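From: Tsegereda Woldemariam
To: Ivside shop list
Date: Wednesday, March 28, 2018
Subject: Re: pads on the hand gripper

Harish Kamath wrote:
> Second set of printed parts is in the bin marked Tandis. Before I
> print any more I need to know two things. Does the black mesh stay
> down in the V, or should I go back to plain foam? And do the tags
> need to be bigger? I can go up a size but the finger would have to
> get wider.

Harish,

Keep the mesh. I did 100 closes on it Monday night and no corner came up. Foam grabbed better on the first few tries, then it packed down and the part started to slide. I used the thin double-sided tape from the Feyisa order, not the glue.

The tags are fine at the size you have. Over 2521 frames I lost the left one in 9, all of them with the finger turned far out. A wider finger would rub on the housing, so please leave it alone.
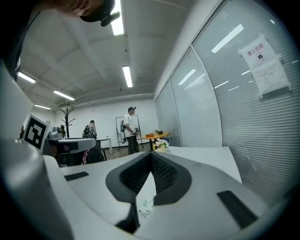
V recess with the mesh pad in, tag on the left finger.

Small bits get down into the point of the V, paper mostly. Could you close the notch at the bottom, or round it off? A fillet would do. I don't want to add a cover because then the mesh has to come out every time we clean it.

The two flat black pads on the top face can stay where they are. The screws I'm using now are from the Zarkemcombe box, and they are a little long. If anyone has shorter ones, I could use a handful.

I'll have the old finger with me next time if you want to measure it.

Tsegereda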